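4.2 Late closing of the gripper at the sealer handle

The most frequent fault in the simulated trials was a late close at the handle of the sealer. The arm reached the handle, the gripper was told to close, and the wrist started its next move before the fingers had met anything. In the logs this shows up as a wrist motion with no matching rise in finger effort. We first took it for a grasp planning error and spent most of February on the wrong part of the system.

The task is simple to state. The arm starts clear of the machine, approaches the handle with the fingers open, closes on it, moves it through its working stroke, lets go and backs away. A trial counts as a failure if the handle does not complete its stroke, if any part of the arm touches the body of the sealer with more than the allowed force, or if the safety stop trips. The same bench layout was used for every trial in this section. Only the starting pose of the arm and the angle of the sealer on the mat were varied, both within the limits given in Section 3.

We ran 154 trials with the controller as first released. Of these, 13 ended in a late close. A further 9 ended in a safety stop, and we discuss those separately because the cause is different. The remaining failures were planning timeouts, which were dealt with by giving the planner a longer limit and are not considered further.

4.2.1 What went wrong

The controller passes two messages to the arm at the end of an approach. One tells the gripper to close. The other releases the next segment of the path. In the design, the second message waits for a reply from the gripper saying that the fingers have stopped moving. In the code, the reply was accepted if it carried a finger speed of zero, and the finger speed is also zero in the short period before the fingers have begun to close. When the two messages were sent far enough apart there was no trouble. When the planner found a path quickly, the check was made early, the gripper reported that it was not moving, and the arm carried on.

The result depended on where the fingers were at that moment. In most of the late closes they shut on nothing, beside or above the handle. In 3 of the 13 one finger was behind the handle when the wrist moved, and the handle was dragged sideways before the force limit was reached. These are the cases we would worry about on real hardware. The load goes into the hinge of the handle in a direction it is not built for, and the operator sees only that the arm has paused.

None of this was picked up by the unit tests, which run the gripper alone and always wait a fixed time before reading the reply. It was also missed in the desk review. Washington Furtado found it by replaying one failed trial at a tenth of normal speed and watching the reply messages next to the finger positions.

4.2.2 The safety stops

The safety stops came from the elbow. With the sealer turned to the far end of its allowed range, the planner preferred a path with the elbow well outside the bench, and in some starting poses this carried the upper arm through the edge of the keep-out zone. The zone had been entered in the model using the bench outline, with a fixed margin added on every side. That margin was too small on the side where the arm is mounted. The stop did what it was meant to do in all 9 cases, but a stop in the middle of a stroke leaves the handle partly moved, and the recovery routine assumed that it was fully up. It therefore tried to approach a handle that was somewhere else.

We widened the margin on that side and added a check at the start of recovery that reads the handle position from the model. On hardware this would have to come from a camera or a switch, and we have not yet decided which.

4.2.3 The change and its effect

The close check now needs two things before the next segment is released: the finger speed must have been above a small threshold at least once since the close message was sent, and it must then have dropped back to zero. If the first condition is not met in time, the arm holds its position and reports a gripper fault. With this change in place we repeated the full set of 154 starting conditions. There were no late closes. Cycle time went up slightly, as expected, because the arm now waits for the fingers on every trial.

The fix does not cover a gripper that moves and stops short, for example against a stray object on the mat. That would still be read as a completed grasp. A check on the final finger gap would catch it, and we have left this for later work.

Figure 6 shows the bench and the gripper by the sealer in simulation. The gripper is empty in both views, and the fingers are open in the second.

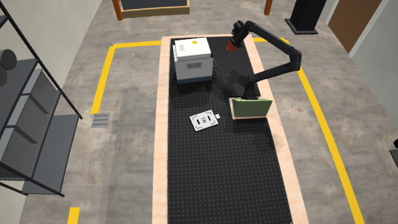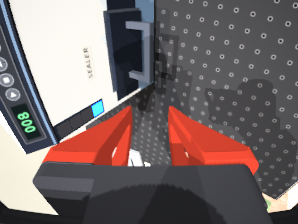

Figure 6. Simulated workcell for the sealer task. First view: arm, sealer and bench. Second view: fingers and handle side of the sealer.

Glenys Probert, commenting on the draft, wrote that she would not call the late close a timing fault at all. In her view the message timing only exposed it, and the real error was to treat "not moving" and "finished moving" as the same state. She pointed out that the same test is used when the gripper opens, so an arm could back away from the handle while still holding it, and she asked whether we had looked for that in the logs. We had not. The opening check has since been changed in the same way, but the trials reported above were run before her comment and have not been repeated.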